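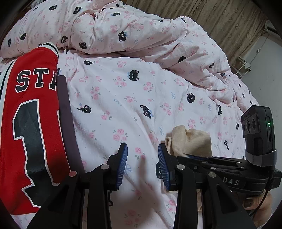
Mieterverein Conau bezweifelt Nutzen der neuen Wärmezähler

Conau. Der Mieterverein Conau sieht die Ankündigung der Wohnungsgesellschaft Colline, bis April sämtliche Wohnungen im Quartier mit Funkzählern der Firma Gendix auszustatten, mit erheblichen Zweifeln. Colline verspricht den Haushalten »spürbar niedrigere Heizkosten«. Eine Berechnung, die dieses Versprechen stützt, liegt dem Verein trotz zweier schriftlicher Anfragen bis heute nicht vor.

Betroffen sind 308 Wohnungen. Nach den Unterlagen, die Colline im Mieterbüro ausgelegt hat, sollen pro Wohnung und Jahr 39 Euro für Miete und Wartung der Geräte auf die Nebenkosten umgelegt werden. »Diese Summe steht fest, die Ersparnis steht nirgends«, erklärt die Vorsitzende Noémi Lengyel. »Ein Zähler misst. Die Fenster in der Nordzeile werden davon nicht dichter.«

Colline verweist auf einen Probelauf in 31 Haushalten, bei dem der Verbrauch um etwa 2 Prozent gesunken sei. Der Verein hält die Zahl für wenig aussagekräftig. Welche Häuser teilnahmen und ob der milde Winter herausgerechnet wurde, geht aus dem zweiseitigen Bericht nicht hervor. Erstellt hat ihn das Büro Wijesinghe, das nach Angaben von Colline auch den Einbau der Geräte betreut.

Unklar bleibt zudem, wie oft die Geräte senden und wer die Daten einsehen kann. »Auf die Frage nach den Löschfristen haben wir einen Prospekt bekommen«, so Sajib Patwary, der im Verein die Nebenkostenberatung leitet.

Der Mieterverein fordert Colline auf, die Rohdaten des Probelaufs offenzulegen und die Umlage bis dahin auszusetzen. Mitglieder können ihre letzte Heizkostenabrechnung kostenlos prüfen lassen, eine Anmeldung ist nicht nötig. Die Abrechnung bitte vollständig mitbringen, auch die Rückseiten.

Pressekontakt: Dilruba Mollah, Mieterverein Conau, erreichbar ab 10 Uhr über die Geschäftsstelle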